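Turitz Parallel Gripper, Series 2
Spare fingers, finger pads and the slip-check kit

In stock. Ships with screws, thread locker and a hex key.

We love this little gripper. It's light, it's quiet, and you can take the whole thing apart on a kitchen table and put it back together before your coffee goes cold. It also had a fault in the first production run, and if you own one of those units you should read the next part before you order anything.

The finger creep fault

Grippers from the first run (serial numbers up to 700) can lose their zero. The clamp screw on the drive pulley works itself loose under repeated closing, a tiny bit at a time, and the fingers start to sit wider than the controller thinks they do. The controller reports a firm grip. The fingers are still short of the object. The arm lifts, and whatever you wanted stays on the table, or comes up halfway and drops.

We found it the annoying way. Our long-run bench at Welton does pick and place with cups all day, and one November night it logged 200 good picks in a row while moving nothing at all! Every line in the log was green. We blamed the camera, then the lighting, then the software (sorry, Lim team, that was us on the phone), and only then put a wrench on the clamp screw and felt it turn with no effort.

Is it dangerous? With light things, it's mostly a nuisance. With glass, hot liquids or anything with a sharp edge, please treat it as a safety matter and stop using the gripper until it's been fixed. A slipped pulley can also go the other way after a hard stop, so that the fingers close further than you asked. Keep your hands out from between them when power is on, even if the software says they're open.

How to tell if yours has it

Power up and let the gripper home itself. Command it fully closed with nothing between the fingers. The tips should meet. If you can slide a sheet of printer paper through, the zero has moved.

Now command it fully open and run the open and close cycle 1000 times with the script on the downloads tab. It takes a while, so start it before lunch. Do the paper test again. If the paper went through neither time, your clamp is holding and you can carry on as before. If it went through either time, stop there and order the kit.

Units with a green dot inside the cable cover already have the new clamp.

What's in the slip-check kit

New split clamp with 2 screws (the old one had a single screw)
Shoulder washer
Thread locker, small tube
Hex key
Printed card with the tightening order

The kit is free for every first-run owner. Put your serial number in the order notes and the price drops to zero at checkout. You don't have to send the gripper back, and you don't need proof of purchase.

Fitting it

Unplug the arm. Take off the cable cover, then the old clamp, and wipe the shaft clean. A bit of leftover oil is enough to spoil the new clamp's hold. Slide the new one on with the split facing the motor, add a drop of thread locker to each screw, and tighten them in turns, a quarter at a time, until both are snug. Leave it overnight. Then home it and do the paper test.

Two of our bench units needed a second go, both times from skipping the wipe. Please don't skip the wipe.

Testing on real objects afterward

Start with something light and cheap. We're big fans of the plain white cup for this, and we go through stacks of them. 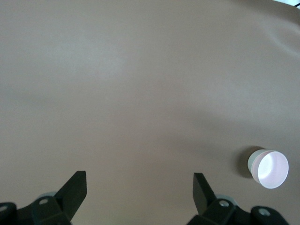
Run your pick slowly at first and have the arm pause after it lifts. Look at the object yourself during that pause; the grip reading is exactly the number that lied to us, so give it a few days to win back your trust. Once that goes well, move up to heavier things and bring the speed back to normal.

The new firmware helps too. It closes the fingers on nothing once an hour and compares the motor position with the last time. If the two disagree, the gripper opens, holds still and throws a "zero lost" warning. It's such a simple check, and we wish we'd had it from the start. It works on every Series 2, old clamp or new.

Will it fit?

The fingers and pads fit all Series 2 grippers. The clamp fits Series 2 only. If you use the Daler wrist adapter, take it off first, as it covers the clamp screws. The adapter itself isn't affected.

Owners of the older Series 1 can relax about all of this. It uses a keyed shaft and has no clamp to slip.

Something still off after the kit? Send us the log file and a photo of the clamp with the cover removed, through the support form on this site. We read every one, and strange failures go straight to the Welton bench, where we'll try to break ours the same way.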